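Overnight oats

Overnight oats are rolled oats left to soak in milk, yogurt or some other liquid in the fridge and eaten cold the next morning. No stove involved. I've been keeping this little food encyclopedia going for a while and this is the entry I get the most mail about, so I've rewritten it from the top.

Name and relatives

People also call them soaked oats, fridge oats or (in my house) "the cold stuff." The closest older relative is muesli, which started out in Switzerland as soaked oats with grated apple and lemon juice. Porridge is the hot cousin. I grew up on porridge and I still like it in January, but by July I can't look at it!

Basic method

I use equal parts oats and milk, plus a big spoonful of plain yogurt and a pinch of salt. Stir, cover, leave it at least 4 hours. Overnight is better. Old-fashioned rolled oats hold their shape, quick oats go to mush (some people love that), and steel-cut oats stay chewy enough that I'd give them a full day. Chia seeds thicken everything a lot, so add another splash of milk if you use them.

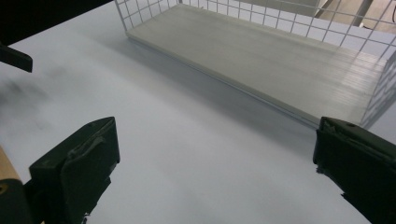 Toppings go on in the morning, with a couple of exceptions. Raisins and dried apricots can go in at night and they plump up beautifully, but nuts turn soft and sad, and bananas go brown. I keep all the add-ins together so I'm not digging through cupboards half asleep, and a white wire basket with a flat panel in the bottom like this one does the job nicely, small jars don't tip over on it the way they do on bare wire. Fresh berries are fine either way. My standard bowl with walnuts and honey comes to 422 calories, and the plain version with no extras is 285, going by the labels in my own kitchen.

Regional and house versions

The Hurnell version, named after the town where my aunt lives, uses buttermilk and brown sugar and is very tangy. The Menon version is coconut milk, cardamom and chopped mango, and it's the one I make for company. There's also Itent style, from the breakfast counter at the Itent hostel, where they stir in cold coffee. I was suspicious and now I have it every Sunday.

Storage

A lid that seals properly matters more than what the thing is made of. Oats pick up smells from onions and leftover curry faster than you'd think. I eat mine within four days, and anything with cut fruit already mixed in gets eaten by day two.

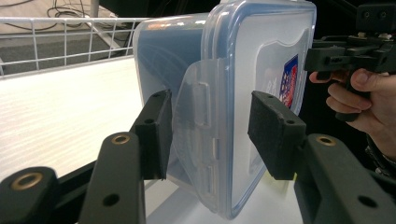 Yamuna Joseph wrote in to say that four days is too cautious for plain oats and milk, and that hers are still good on the fifth morning as long as the milk was fresh when she started. She also freezes single portions and moves one to the fridge before bed. I tried the freezing and it works, though the texture gets a bit grainy, so stir it hard. 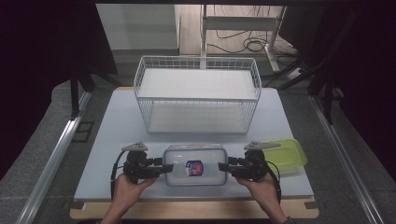
Clear food container with a small snack package inside, in front of a two-tier wire basket.

Popularity

I can only speak for my corner of things. The Tastitz recipe swap, where I first posted mine, has 4,000 members and the oats thread never seems to go quiet. Satish Unnithan started a savory branch of it with soy sauce, scallions and a soft egg, and I'm still working up the nerve.

See also: Bircher muesli, Chia pudding, Porridge, Rice pudding (cold)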